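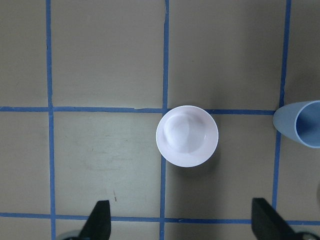
Bench from directly overhead, white bowl and blue cup on the tape grid.

April, just gone half three

Right, glaze notes before I forget the lot. The Mundesau ash finally got through the sieve this morning (my poor wrists!) and I split it into two batches, one washed and one not. Keir Rankin swears unwashed is livelier. He may be right, but it also stings like mad, so gloves on please if you're dipping into that bucket.

Made up 600 grams of each to the Greton recipe and let them stand over lunch. The washed one settled like concrete. Gave it a good going over with the whisk and a splash of vinegar and it came back lovely, a bit like single cream.
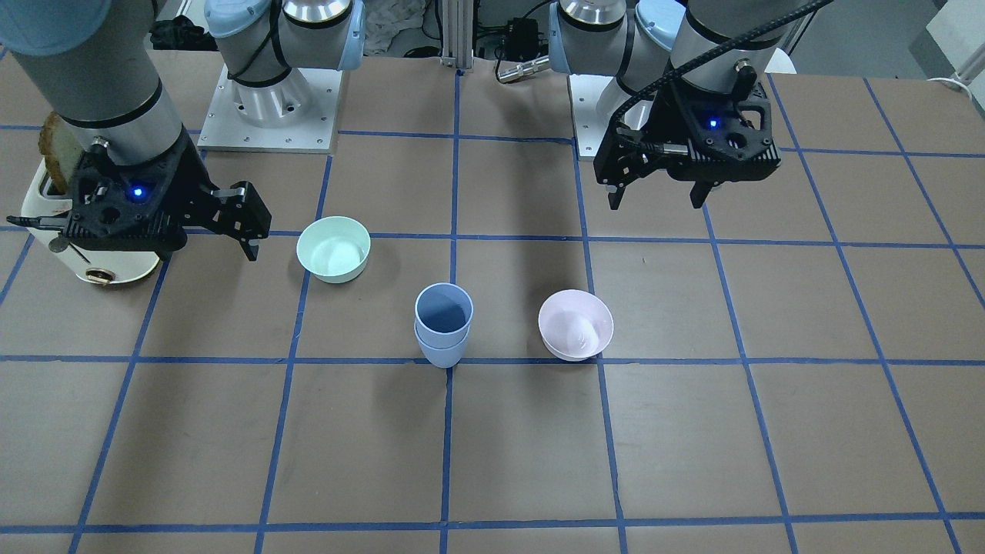 Tiles next. I dipped 11 in each batch, all Clumstead stoneware, bisqued last week by Murdo, and then remembered I hadn't scratched numbers on the backs. Went round with the iron oxide pencil instead, so if any come out blank we'll have to go by shelf position. Washed on the top shelf, unwashed below, three cones in the middle where I can see them through the spyhole.

Percy Castaño wants a slower cool this time and I'm all for it, the last lot came out so glassy and green when what we're after is that soft buttery look from Chaminda's old jar.

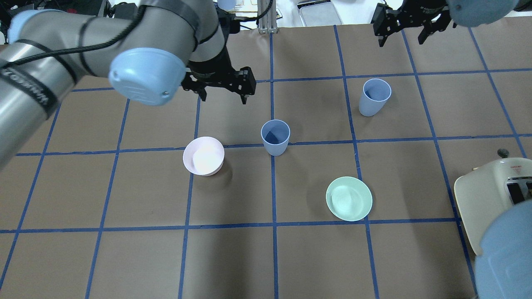 Colour is the bit I keep going back and forth on. Chaminda thinks a pinch of cobalt would lift the unwashed batch, and I said fine, but only a pinch, because the last cobalt test came out as loud as swimming pool tiles. What I'd love is something much nearer the light blue on those rounded arm joints, pale and a bit milky. Maybe cobalt with some tin? Will weigh out a line blend tomorrow if the good scales are back from Tomos.

Still to do: wash the sieve, order more wax, ask Keir about bucket 44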